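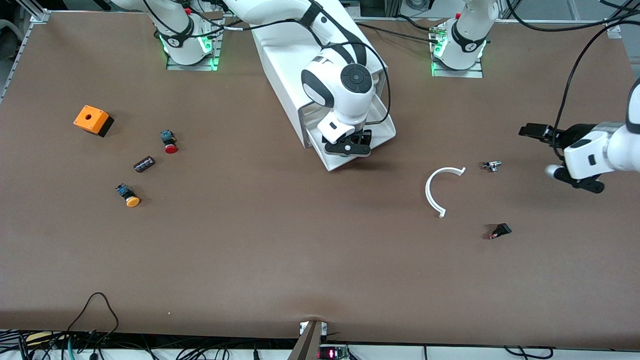

Small parts on the brown paper: red and yellow-orange push buttons, a capacitor, an orange enclosure box.

Rimside Surplus Parts
Mixed Lots FAQ

Updated 12 Jan 2024. Most of what lands in our inbox is answered on this page, so please look first. Writing this between orders, sorry for the short answers.

What's in a mixed lot?
Small electrical parts. Push-button switches, capacitors, enclosure boxes, terminal blocks, lamp holders, odd brackets. Mostly from panel shops closing out shelves. No two lots the same.

Can I pick what goes in?
No. You can say "mostly switches" or "mostly boxes" in the order notes and Joonas will lean that way if the bins allow. No promises on cap colors. If you need one exact part, buy from the singles list.

How big is a lot?
Two sizes. Small is 18 pieces, large is 30. Screws and lock nuts don't count as pieces.

Do the switches work?
We check every push button for continuity, pressed and released. Fails go in the scrap tub. What we don't check is full load, so if you're putting one on real equipment, test it yourself and stay inside the rating on the body. No rating you can read? Use it for hobby stuff at low voltage or don't use it.

Red cap or yellow cap, does it matter?
Electrically the cap doesn't tell you much. Could be normally open, could be normally closed. Check with a meter. For a control panel there are rules on which color does what, and a red button people might grab in a hurry should stop something. Don't use red for start just becuase that's the one you have left.

Is a red push button the same as an emergency stop?
No!! A proper e-stop latches when you hit it and is built and rated for that job. Ours are plain push buttons. Please don't.

Are the capacitors safe to handle?
They ship discharged. Once you've powered one up that's on you. Bigger ones can hold a charge long after the power is off, so discharge through a resistor, then meter it, then touch it. Don't short across the leads with a screwdriver. Anything bulged or leaking, throw it out (battery and electronics recycling, not kitchen trash) and email us a picture, we'll credit it.

Which way around do they go?
If there's a stripe or a minus sign, it's polarized and it matters a lot. No marking at all, look up the part number before wiring anything.

What size hole do I need for the enclosure boxes?
The ones with a round hole are already cut. Measure yours before ordering a switch to match, we get more than one size and the listing only says "single hole." Too big can be fixed with a reducing washer. Too small, step drill, go slow, plastic grabs.

Are the boxes waterproof?
Sold as not. Gaskets are often missing or flattened. Indoors, fine.

Why the brown paper?
Easier to see dark parts on it than on a dark bench. We also write on it, bin numbers, arrows, whatever. Gets torn off and replaced when it's too scribbled to read. Works at home too, any roll of smooth packing paper. Tape the corners.

Best way to sort a lot when it arrives?
Tip it out gently, spread it so nothing touches. Boxes to one side first, they hide things underneath. Then switches, then the small round stuff. Capacitors roll, so put those in a tray right away. Label as you go. Abbas swears by egg cartons, I use the Stindoter trays with the lids. Either's fine.

Do you sell the Stindoter trays?
Not right now. Next batch in July, maybe.

Shipping?
Goes out from Lornon within 2 working days. US addresses only at the moment. Local pickup is at 398 Rostami Road, side door, email first so there's someone to hand it over.

Returns?
Unopened lots, yes, you pay postage. Opened lots, no, we can't re-count them. Broken in transit is diffrent, send a picture of the part and the box and we'll replace it.

I have a bunch of old parts. Do you buy?
Sometimes. Write to Joonas Laitinen with a rough list and one clear picture with everything laid out flat. Not in a heap please. He'll say yes or no. Abbas Fallahi handles anything over a pallet.

Data sheets?
We don't keep them. Search the number on the body. Rubbed off, ask, one of us might recognize it.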